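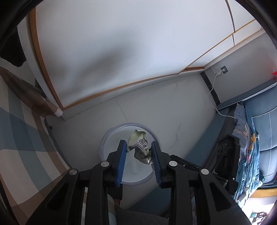

Slide 4. Film wrappers and where they go

Start with the crisp packet question, as it is the one that comes up at every site. Most snack wrappers are a plastic film with a very thin metal layer on the inside. The metal keeps out light, oxygen and moisture. It is bonded to the film and cannot be pulled off by hand or by the sorting line at Zeltitz.

Points to make:
- Shiny on the inside does not mean aluminium foil. Kitchen foil stays in a ball when scrunched. Metallised film usually springs open again.
- The scrunch test is good enough for a kitchen. It does not identify the plastic.
- Under the present rules at Zeltitz the wrapper goes in general waste. Do not put it with metal or with rigid plastic.
- A barcode says nothing about the material. Several people in the October session thought it did. Look for the material mark, often printed small near the back seam and hard to read once the packet is creased.

Pause for questions. If someone asks about take-back points, say they are on slide 9.

Slide 5. What the kitchen audit measured

Biljana Kolev ran the audit over 12 working days in the shared kitchens at Dumitrescu. Bags were collected at the end of each day, opened on a sorting table and split by material. Items were counted and then weighed by group.

Read out the two figures:
- 697 items of flexible film in the period before the change of bins.
- 623 items in the same number of days after it.

The drop is small. Do not present it as a result of the new bins. Attendance was lower in the second period and we have no daily head count. Film also weighs very little, so a count makes it look large and a weight makes it look like nothing. Show both columns if the room asks.

Slide 6. Bin choice

For a kitchen corner, an open bin with a smooth interior is easier to wipe out than one with ribs or a fitted inner bucket. Hand slots in the rim help with carrying, but they set the upper limit for filling. Waste above the slot will come out through it if there is no liner.

Floor type matters less than people expect. On tile a light bin slides when the liner is pulled up. Hold the rim down with one hand. Rubber feet are available from Wultex at 13 per pack, which does not divide well by four.

Stand the bin clear of cabinet doors. Check with the door fully open.

Slide 7. Handling wrappers before disposal

- Empty the crumbs first. Loose crumbs are the main cause of smell in a dry bin.
- Twist or fold the packet so that it takes less room. A loose knot holds better than a fold.
- Do not push small wrappers inside other containers. The sorters cannot see them and the outer container is then rejected.
- Do not rinse. It gains nothing for an item going to general waste.

Nikola Pavlović will have the sample tray at the side table: paper-backed film, plain film, metallised film, kitchen foil. Ask people to handle each one before slide 8. Leave about five minutes for this.

Slide 8. Labels

Put the label on the wall above the bin at eye height, as well as on the bin itself. Use the name of the thing ("crisp packets") and leave out the name of the polymer. The template is in the handout. Print at A5 or larger and replace it when the list of accepted items changes.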